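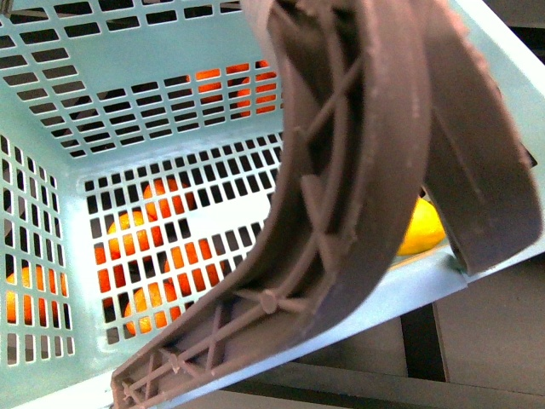
Teaching by Hand at Drerosov

The lemon is the easy part. It has a firm skin, a size that varies little, and a shape that tolerates being held from almost any side. What makes the sorting task hard to teach is the basket. Its walls and floor are perforated with small rectangular slots, and whatever fruit lies behind or under it shows through in pieces.

Phong Trương has run the demonstration sessions at Drerosov since June. The task on the sheet reads "fruit to basket, fruit from basket," and each recorded attempt, called an episode, lasts as long as the operator needs. The operator does the work through the gripper, with hand motion, finger opening and the camera view logged together. A policy is then trained on the logs and tested on the same kind of arrangement with no person in control.

Trương's first batch was 40 episodes. He threw most of it out.

"The motion was fine," he says. "The operators were looking at the basket from the side, with their own eyes, and the policy only gets the camera. They were using information it would never have."

The rule now is that operators watch the camera view and nothing else. Sessions slowed down at once. People who could place a lemon without thinking found themselves hesitating above the rim, trying to decide whether a patch of orange was inside the basket or beyond it. Trương considers the hesitation useful up to a point. A pause before contact is something the policy can learn from. A pause in the middle of a lift tends to come back later as a machine that stops with fruit in the air.

Fingers That Give

The gripper's fingers are brown plastic with a ribbed structure, crossed struts behind a curved outer band. Drerosov calls the current pattern Urna. The earlier one, Hanik, had stiffer ribs and was retired after the spring trials.

Jae-in Yeo, who draws the parts, describes the principle in plain terms. When an object pushes against the band, the struts shift and the band wraps partway around the object. A soft or round item is held over an area instead of at two points. The operator does not have to aim as carefully, and neither does the policy.

The cost is that a compliant finger moves in ways nobody commanded. If it touches the basket on the way in, it bends, and the position reported by the motor no longer says where the tip is. Yeo's group records the motor position anyway and leaves the camera to supply the rest. A bent finger looks bent, and the training data needs enough examples of that for the policy to treat it as ordinary.

For this reason operators are told not to avoid the rim. Clodagh Kinsella, who writes the session instructions, added the line after reviewing a set in which every approach came straight down through the middle of the basket. The resulting policy did well with fruit in the center and failed with fruit against a wall. Her revised sheet asks for a share of episodes with the fruit close to the rim and allows a finger to rest on the plastic while the other one closes.

"Contact with the basket is part of the job," Kinsella says. "A person emptying a basket touches it all the time."

What Counts as a Good Episode

Each episode is reviewed by 2 people before it enters the training set. They check that the fruit ends where the sheet says, that the fingers close once and open once, and that the operator did not correct a slip by shaking the arm. Recoveries are kept if they are clean. An operator who loses a lemon, backs off and takes it again has given the policy something it will need.

Si-woo Baek, who trains the models, would keep more of the untidy material than Kinsella does. They settled it by splitting the data. Strict episodes go into the main set and the rest into a second one called Chae, which Baek mixes in during the later stage of training. On Friday's test the mixed version completed 62 trials before the arm was stopped for a finger change. Baek declines to read much into this, as the lighting had been adjusted the same morning and the comparison run had not been repeated.

The open question is the perforations. Abdelghani Zerouali, the longest-serving operator, reports that he now judges depth by how the color breaks up. Fruit on the far side of the plastic appears as separate small rectangles - fruit on the near side has an unbroken edge unless a finger is covering it. He cannot say when he started doing this. Whether the policy uses the same cue is not known, and Baek plans to test it with a solid-walled basket and the episodes already on disk.

Until then the sessions continue in two-hour blocks, with a change of operator between them.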